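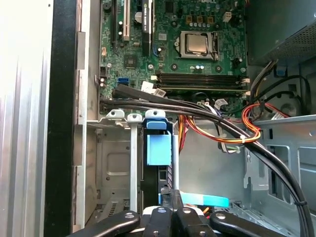

Old office PC from a house clearance, worth bothering with or just scrap it?
Posted in Home Computing, 3 January 2018

Hello all, hoping someone sensible can talk me into or out of this. My aunt is moving out of her place in Iremton and I've ended up with the desktop she used for her bookkeeping. It's an ordinary office tower and it still starts up, but it takes so long to get to the desktop that I can make a tea and drink half of it before there's anything to click on. Once it's going it's not awful, just sluggish, and it makes a sort of grinding noise every now and then that I don't love.

What I'd want it for is very boring. My daughter needs something for homework and printing, and I do the newsletter for our allotment group (mostly text, a few photos of marrows). No games, no video editing. I've got a budget of £400 for a new one if it comes to that, but I'd much sooner not spend it just after Christmas!

Two things I'm stuck on. First, is it daft to put money into an old machine? The man in the Georgiou shop on the parade said he wouldn't touch it and I should buy one of his, but then he would say that. Second, my aunt's accounts are all still on there, years of them, plus every letter she's ever written to the council. She says she's got "most of it" on a memory stick. I don't believe her. What's the safest way of getting it all off before I start fiddling?

I'm reasonably handy, I can wire a plug and I've changed a washing machine belt, but I've never done anything inside a computer before this.

Thanks in advance
marrowfat_jo

Romain Carré
Member since September

Hi Jo, please do the files first and everything else second. A grinding noise can be a tired fan or it can be the hard drive, and if it's the drive then every hour you leave it running is a bit of a gamble. Get yourself an external drive, plug it in and copy her whole user folder across, the lot, don't pick and choose. Then (people always skip this bit) take the external drive to a different computer and open a few things from it. A spreadsheet, an old letter, a photo. If they open, make a second copy somewhere else and put the first one in a drawer.

Watch out for the accounts package. Some of them keep their data in a folder of their own, nowhere near Documents, so look in the program's settings for where it saves things, and use its own backup option as well if it has one. My mum used Indetti for years and hers was tucked away in a place I'd never have looked.

As for whether it's worth it, I'd say yes for what you describe. Swapping an old hard drive for a solid state one is the single biggest difference you can make. I did the same for my brother's and he thought I'd bought him a new computer. You need the drive, possibly a little bracket so it sits properly, and a screwdriver. Shut it down, pull the mains lead out of the back, touch some bare metal on the case before you touch anything else and take a photo on your phone of where the cables go. It's easier than a washing machine belt, I promise.

Check how much memory it's got too. If it's very low, a bit more is cheap second-hand, but it has to be the right type, so search by the exact model on the label and don't go by whether it looks the same.

And do a fresh install of Windows on the new drive instead of copying the old one over. Your aunt's had years to collect toolbars.

pete in the shed

just bin it mate. got a refurb laptop for my lad, job done, no faffing. life's too short

tilly_w

I'm going to disagree a bit with Pete, as a working tower with a proper sized screen is much nicer for homework than a little laptop, and you can't lose it on the bus.

Before you buy any parts, give it a clean. Ours had been under a desk with two cats and the dust in the cooler was like felt. Take it outside, use short bursts from an air can, and hold the fan blades still with a finger while you do it. The noise on ours went completely. Might not be the same with yours, but it costs next to nothing to find out.

I paid £19 for a small solid state drive in the Flovell sale, only good for Windows and a few programs, but we keep the photos on the old hard drive as a second one and it's been fine. I wouldn't do that if yours turns out to be the thing that's grinding though!

If you do give up on it in the end, take the drive out before it goes to the tip. All those accounts will have her bank details in them.

marrowfat_jo

Thank you both (and Pete). External drive ordered. Aunt now says there may be a second memory stick in the biscuit tin, so I'm off over there tomorrow to have a look.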